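Simulated bedroom project: how do we get to a grasp policy that isn't lost half the time?

Posted by hamura_mom_coach

Hi everybody! I help out with the after-school robotics club at Stonthorpe, and our five eighth graders are building a simulated bedroom where the robot is supposed to find a hammer on the bed and put it away. They've recorded 53 runs by hand so far (bless them, it took most of May) and the trained version still wanders off more than I'd like. The hammer is the part they're proudest of, although in some runs it seems to stand up on its handle on the mattress, and I don't know if that matters.

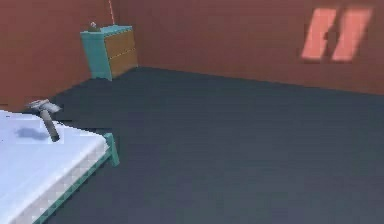 What I'd love to know

Do we need a lot more runs, or is something wrong with the room itself? The kids want to go to 1,000 and I'm a little scared of that number!

Santino Cisternas

Oh, I love this project, tell them well done from me. Before recording more, I'd replay what you have and look only at what the robot's own camera gets. Our club at Tuswood had loads of runs where the view was nearly all wall and floor, with the bed off to one side and no tool in it anywhere, 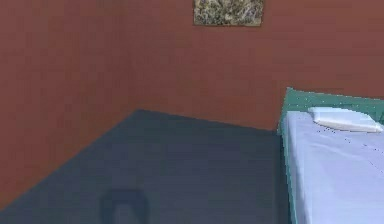
and the policy can't learn much about a hammer from those stretches. We trimmed them, started each run with the target in view, and got further with 100 tidy runs than with the 400 we'd had before. On the standing hammer, check the friction and where its center of mass sits, and let it settle for a second before you start recording.

shek_lab_dad

More data. Also turn up the camera resolution if your computer can take it. Ours was so low that small things along an edge were just dark smudges, and my daughter and I argued for an entire evening over what one of them was.
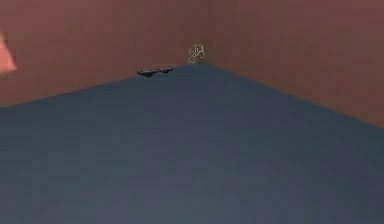 hamura_mom_coach

Thank you both so much! We'll do the trimming first and try the settling trick at our next meeting, and I'll come back and post how the kids get on. Santino, did you trim by hand or did somebody write a script?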